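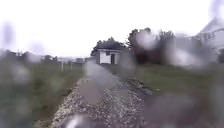

Arbeitsgruppe Wegebau und Vegetation, Standort Stidamdale

3.2 Zustand der Wegränder bei Regen

Der untersuchte Weg gehört zum Wirtschaftswegenetz von Stidamdale und wurde im Rahmen des Projekts Wikbridge in Abschnitte unterteilt. Die Begehung fand im Juni bei bedecktem Himmel und Regen statt. Erfasst wurden die Oberfläche, die beiden Ränder und der Übergang zur angrenzenden Vegetation. Messungen der Tragfähigkeit waren nicht Teil der Aufnahme; sie werden in Abschnitt 4 behandelt.

Der Abschnitt vor dem kleinen weißen Schuppen wurde gesondert betrachtet. Auf der rechten Hälfte des Weges liegt dort Schotter aus hellen und dunklen Steinen, der zum Gras hin dünner wird. Am linken Rand verläuft ein Streifen aus losem, hellgrauem Schotter. Die mittlere Fläche ist glatter und etwas heller als der Rest. Für die Kartierung wurde der Belag in diesem Bereich nicht abschließend zugeordnet, da sich abgenutzter Asphalt und verdichteter Boden bei der Sichtaufnahme nicht sicher trennen ließen. Der Eintrag lautet daher „gemischt oder unbestimmt“.

Die Aufnahme folgte dem Schema von Evangelista, das für schmale Wege ohne Entwässerungsrinne entwickelt wurde. Es unterscheidet 4 Randtypen: loses Material, Erdkante, Einfassung und unmittelbarer Anschluss an die Grasnarbe. Mischformen werden dem Typ zugeordnet, der auf der größeren Länge vorherrscht. Im vorliegenden Fall wurden linker und rechter Rand getrennt bewertet. Eine gemeinsame Bewertung, wie sie im ersten Durchgang versucht worden war, verdeckte die Unterschiede zwischen beiden Seiten.

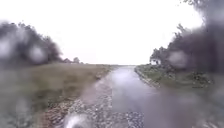

Abb. 7: Nasser Wegabschnitt mit Schotterstreifen (links) und niedriger Einfassung (rechts). Foto: Projektarchiv Wikbridge

Der in Abb. 7 wiedergegebene Abschnitt verläuft gerade. Auf der Oberfläche steht stellenweise ein dünner Wasserfilm. Der linke Rand wurde als loses Material eingestuft, der rechte als Einfassung. Links schließt eine flache Grasfläche mit kurzem Bewuchs an, rechts eine grünere Böschung mit niedrigen Sträuchern und Kräutern.

Ob der Wasserfilm auf eine Mulde im Belag oder auf den behinderten Abfluss an der Einfassung zurückgeht, lässt sich aus der Sichtaufnahme nicht ableiten. Hierfür ist eine Aufnahme des Quergefälles vorgesehen. Die Messpunkte sollen im Abstand von bis zu 60 cm gesetzt und mit dem Programm Druvatari ausgewertet werden. Die Ergebnisse werden auf einen Kartenmaßstab von 1:1000 übertragen, in dem auch die übrigen Wege des Gebiets vorliegen. Für den Vergleich mit dem trockenen Zustand ist eine zweite Begehung derselben Abschnitte geplant.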